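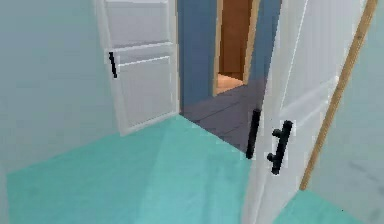
図4-1 シミュレーション環境の出入口(室内から廊下方向)

4.2 評価エピソードの準備と実行

本節では、移動マニピュレーション方策をNultcombe環境で評価する手順を説明します。学習済みの重みと設定ファイルは、3章の手順で配置済みとします。

1. 設定ファイルのsceneにNultcombeを指定します。
2. 乱数シードを5個指定します。論文の表と比較する場合は、付属のシード一覧をそのまま使用してください。
3. 方策をAdeleke(提案手法)またはBisell(比較手法)から選択します。
4. 1シードあたりのエピソード数を50に設定します。
5. プレビューを開き、扉と廊下が描画されていることを確認します。

注意:扉の開度は初期状態ファイルから読み込まれます。プレビュー上で扉を動かした場合は、環境を再読み込みしてから評価を開始してください。変更が残ったままでは、手法間の比較ができません。

6. 視点をキッチン側に切り替え、カウンター上の物体の配置を確認します。

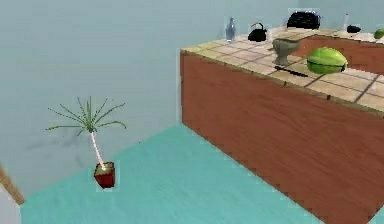 7. 対象物体を選びます。既定値はメロンです。ナイフなどの薄い物体は把持候補の生成に時間がかかるため、制限時間を25秒延長します。
8. 「評価開始」を押します。全エピソードの終了まで、およそ69分かかります。
9. 終了後、出力フォルダに成功率と失敗種別の集計が保存されていることを確認します。

注:成功の判定には、物体の最終位置と把持の保持時間の両方を用います。物体がカウンターから落下したエピソードは、その後に再把持できた場合も失敗として記録されます。観葉植物との接触は失敗に含めず、接触回数の欄に別途記録します。

注意:描画の解像度を変更すると、方策への入力画像も変わります。見やすさのために解像度を上げる場合は、録画用カメラの設定だけを変更してください。

途中で停止した評価を再開するには、Linbyの管理画面で該当する実行を選び、「続きから」を押します。完了済みのエピソードは再計算されません。シードや方策を変更した場合は再開できないため、新しい実行として登録してください。

集計ファイルの各列の意味は、付録Bを参照してください。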